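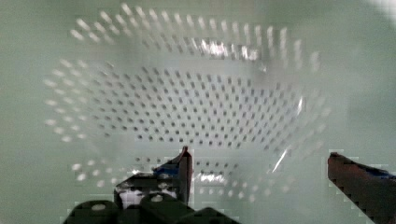 Ob wir denn wirklich glaubten, mit durchsichtigen Sachen anfangen zu müssen, wollte Kavitha Poduval gleich beim ersten Zwischengespräch wissen, und ob uns klar sei, dass ein Modell aus schlampigen Vorführungen vor allem die Schlamperei lernt. Beides hat uns eine Weile beschäftigt, und im Grunde ist dieser Bericht die etwas lang geratene Antwort darauf.

Unser Projekt Clutia sammelt Greifbeispiele für ein lernendes System. Eine Person führt den Arm von Hand durch die Aufgabe, die Kamera am Handgelenk läuft mit, und am Ende wird jede Aufnahme als brauchbar oder unbrauchbar markiert. Geplant waren 2.000 Durchgänge, geworden sind es bis zum Abgabetermin 827, und wir sind trotzdem ziemlich stolz darauf!

Mit dem transparenten Sieb haben wir die meiste Zeit verbracht. Auf der hellgrünen Unterlage verrät es sich fast nur durch seine Löcher und ein paar Lichtreflexe, und wer den Arm führt, schätzt den Rand gern mal zu weit außen. Am Anfang haben wir solche Fehlgriffe einfach gelöscht. Später haben wir sie behalten, wenn die Person danach sauber korrigiert hat – gerade das Zurücksetzen und Neuansetzen soll das Modell ja auch einmal gesehen haben.

Bewährt haben sich Blöcke von 30 Durchgängen, danach wurde gewechselt (nach dem zweiten Block lässt die Konzentration spürbar nach, das haben wir alle vier gemerkt). Vor jedem Durchgang wird das Sieb ein wenig verschoben oder gedreht. Die Startposition des Arms haben wir leider erst ab November mitvariiert, sodass die älteren Aufnahmen in diesem Punkt recht einförmig sind.

Offen ist noch die Aufteilung in Trainings- und Testdaten. Wir möchten ganze Blöcke zurückhalten und keine einzelnen Durchgänge, weil sich Aufnahmen aus demselben Block doch sehr ähneln. Die Markierungen der ersten Blöcke sieht Kavitha vorher noch einmal durch.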